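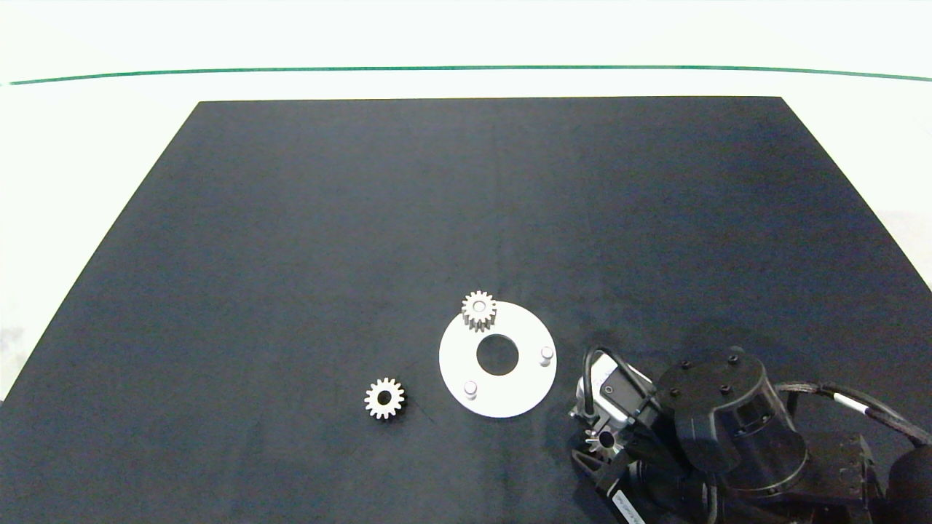
Brotlow Gear Plate with Spur Gears
Ships from Jendport
In stock

I've been making the Brotlow plate for a while now and it's still the thing I get the most mail about, so I finally rewrote this page (April 2022) to answer the questions that keep coming in. Grab a coffee, I run on a bit.

The idea is simple. You get a flat white ring with a big round hole in the middle, pegs standing up from its face, and small spur gears that drop over the pegs. Slide one on, slide the next one on, get the teeth to meet, give it a turn with your finger. Then take it all apart and do it again. I made the first one for my own bench in Isbridge when I was teaching my nephew how gear trains work, and I was tired of waving my hands around trying to explain it. He got it in one afternoon and then wouldn't give the plate back!

People buy it for classrooms, for repair benches, for kids who like taking clocks apart, and for hand practice. That last group surprised me. A friend of mine does small assembly work and he keeps one next to his phone, and he'll put gears on and off while he's on hold with suppliers.

About the pegs

The pegs have rounded tops. My early ones were cut square and they were a pain, you'd bring a gear down a hair off center and it would just sit there on the corner of the peg looking at you. With the rounded top the gear finds its own way most of the time. You still have to be fairly close, mind you. If you want it to be a challenge, try it with your other hand, or with tweezers.

They're fixed to the plate, so please don't try to twist them out. I had one come back with plier marks all over it and there was nothing I could do except send a new plate (which I did, but I grumbled).

About the gears

Small, short teeth, plain round bore, no set screw and no hub. They lift straight off. I kept the teeth on the chunky side so beginners can see what's meshing with what from across a table, and I kept the color light so they show up well on a dark surface. If you drop one on a carpet, good luck. I've found mine with my bare feet more than once.

I tumble each batch before it's packed to knock the edges down, but I do it by the tubful and now and then a tooth comes through with a tiny burr on it. A couple of strokes with a fine file and it's gone. If you get one that's really rough, write to me and I'll mail you another, no need to send the old one back.

Can you run it dry? Yes. I do. Some folks like a drop of light oil on the peg and that's fine too, just wipe the plate afterward or it'll pick up every bit of lint in the house.

What to put it on

You can use it right on a tabletop, but I like a mat under it, and a black one if you can get it. White plate on a white table is hard on my eyes by the end of the day, and the gears skate around when you set them down. On a mat they stay where you left them. I use a big Doležal bench mat, matte black, no print on it, and I sell the same mat here as an add-on. It marks up with use, you'll get light streaks and scuffs that never quite wash out. Doesn't hurt anything. Warm water and a drop of dish soap, let it lie flat until it's dry, and don't roll it up tight for storage or it'll fight you for a week.

The mat is sold by itself as well. Leave yourself some table showing all the way around it if you have the room, it's nice to have somewhere to park your cup.

How I set mine up

Plate in the middle of the mat, open space on the left for loose gears (I'm right-handed but I feed from the left, go figure). I start with one gear on the plate and the next one lying flat beside it. When I'm showing somebody new, I ask them to put that second one on without moving the first. They nearly always bring it straight down, teeth hit teeth, and it stops. Then they give the first gear a little nudge and down it goes. It's a great moment to watch, and after that I don't have to explain meshing at all.

If you're using it with a group, give each pair their own plate. Sharing one between four people ends in elbows.

How long does it hold up?

Gerd Oltmanns, who has bought from me longer than anybody, kept a tally on the side of his cabinet and wrote to say he was past 2,000 on-and-offs with the same plate and the same gears. He said the bores felt a touch looser than a fresh set and that was the only change he could find. I haven't sat down and tested it myself that carefully, so I'm going with Gerd.

What I can tell you from my own bench is that heat is the thing to watch. Don't leave the plate on a sunny windowsill or the dash of your car. A plate with a bow in it will rock, and then your pegs aren't standing up straight anymore and the gears bind.

Ordering for a school or a shop

I make these in small runs, roughly 100 plates at a time, and a run usually lasts me into the next season. If you need a big batch all at once, get in touch before you order so I can tell you what's on the shelf and what I'd have to make. The next run is planned for June. Purchase orders are fine. I'm slow with paperwork and quick with packing, so if you haven't seen an invoice, nudge me.

Spare gears are listed separately and you can buy them singly. Folks lose the gears long before they wear anything out, so I'd throw an extra or two in your cart while you're at it.

Please read this part if you have little ones

The gears are small enough to swallow. This isn't a toddler toy and I won't sell it as one. For school-age kids with a grown-up nearby it's been great.

Shipping and returns

I pack orders in the evening and drop them off in Jendport the next morning, except on weekends. The plate goes in a flat box with the gears in a little bag taped to the inside of the lid. Check the lid before you write to tell me they're missing! If you change your mind, send it back clean and I'll refund the plate and gears. Mats I can only take back unopened.

Got a question I missed? Use the contact link at the bottom of the shop page. I answer everything myself, so give me a day or two.

Goes well with
Doležal bench mat, matte black
Spare spur gear, single
Fine needle file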